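Keeping a Two-Arm Bench Robot Happy

Tips from the Kodikara workshop pages, collected by Shahnaz Uddin

I love this job! Our two-armed cell puts together and takes apart small furniture, and most of what goes wrong with it can be fixed with a rag, a hex key and a little patience. These are the habits that have stuck with us.

Start with the table. A dark cloth is kind to white plastic parts (no scratches, and they stand out nicely), but a shiny one throws light back up at the cameras. Smooth it out by hand before you switch on, then dim whichever lamp is nearest. Turn stools upside down, with the loose legs to one side where the arm can reach them without crossing over the seat.
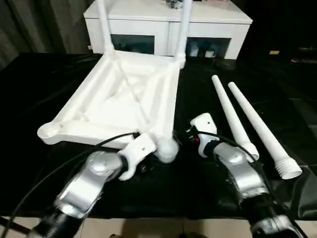 Cables next. Run each arm slowly to the far end of its reach, both ways, and watch the slack at the wrist. You want a soft loop that never pulls tight and never drops low enough to snag a part. Thilini Ekanayake marks the good position with a dab of paint pen, and now we all do it – it makes putting a cable back so quick.

Finger pads pick up everything! Dust, fluff, tiny shavings of plastic. Wipe them with a barely damp lint-free cloth at the start of the shift and again after every 12 stools. Skip the strong solvents, as they turn rubbery pads hard and slick. If a pad still slips after a wipe, swap it, and swap the other finger's pad at the same time so they wear evenly.

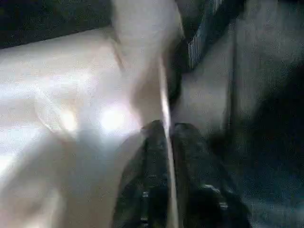 To check the grip, close the fingers on a strip of printer paper and tug gently. It should hold at the tips and at the base. If one end lets go, loosen the finger screws, close the gripper on the strip and tighten again with it closed. Do this 3 times before you believe the result. Mahfuz Jayasinghe does it twice and gets away with it, but he has better hands than me.

Grip force is the fun part. Start low and come up one small step at a time until the part stops creeping. Thin plastic bends long before it breaks, so look at the part as well as the number on the screen. A narrow edge like this one, pinched between the two pads with the threaded neck standing clear of them, is a great place to try a new setting. Keep pads off screw threads altogether if you can, or the ridges will chew them up. 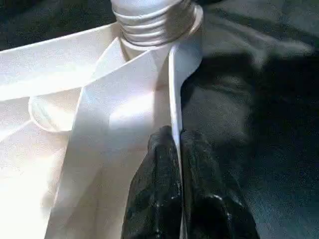

Wrist cameras need a clean lens and a steady exposure. Use a blower first, then a lens cloth, and set the exposure by hand with a white part in the grip. White plastic washes out very easily: the screw ridges on the neck show up crisply here, while the wide band below them goes almost pure white in the middle. When you see that, bring the exposure down a step and look again.

Screws on the camera bracket work loose so slowly that you'll miss it. Put a hex key on them every 300 cycles and write the date on the sheet. If the bracket has shifted at all, run the camera calibration again before lunch, while you still have the energy for it. 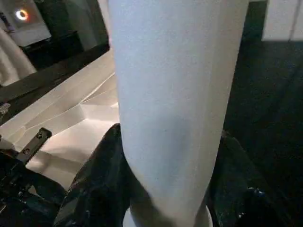

Last thing at night, open both grippers, park the arms low and cut the power at the wall. Struan Yule likes to leave the fingers closed on a scrap of foam, and we've argued about it since April. Try it both ways and write in – I'd love to hear what your pads look like after a month.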